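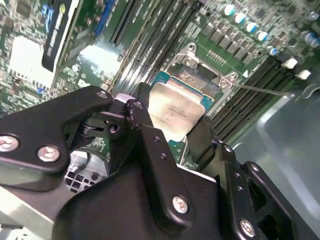 Skulter

Skulter es un brazo robótico de sobremesa con pinza de dos dedos, construido en el taller compartido Plodholm por Khang Trương. Proyecto abierto, sin fines comerciales. Se usa para montar y desmontar ordenadores viejos - sobre todo procesadores, memorias y tarjetas.

Historia

Empezó como brazo casero para clasificar tornillos, con el nombre de Hồ. Aquella versión tenía poca rigidez y se abandonó. Trương conservó los motores y rehizo la muñeca entera. La primera versión llamada Skulter se presentó a los socios del taller el jueves, 7 de septiembre de 2023. En octubre se cambió el cableado, que rozaba en la base.

Diseño

Pinza de placas metálicas negras, atornilladas, con articulaciones de pasador. Los dedos llevan agujeros pequeños en fila. Cámara pequeña en la muñeca, orientada hacia los dedos. El control corre en Gredier, programa escrito por el propio Trương, con 20 posiciones guardadas por tarea. La cámara trabaja a 800 píxeles de ancho; con más resolución el portátil del taller se quedaba atras.

Montaje de procesadores

La tarea más documentada. El procesador se coge por los bordes, con la tapa metálica hacia arriba, y se lleva sobre el zócalo con el marco de retención ya levantado y la palanca fuera. Bajada vertical, lenta. La pinza suelta y se retira, el cierre del marco se hace a mano. La caja va tumbada, sin panel lateral.

El punto difícil son los reflejos - la tapa del procesador y la chapa de la caja brillan mucho con luz directa, y Gredier pierde el borde. Trương recomienda luz difusa y recalibrar cada 100 ciclos.

Limitaciones

Carga máxima de 200 gramos, insuficiente para la mayoria de tarjetas gráficas, que hay que sacar antes a mano. No hay sensor de fuerza en los dedos. Tampoco versión para zurdos de la base, pedida varias veces.

Véase también

Plodholm
Gredier
Pinza robótica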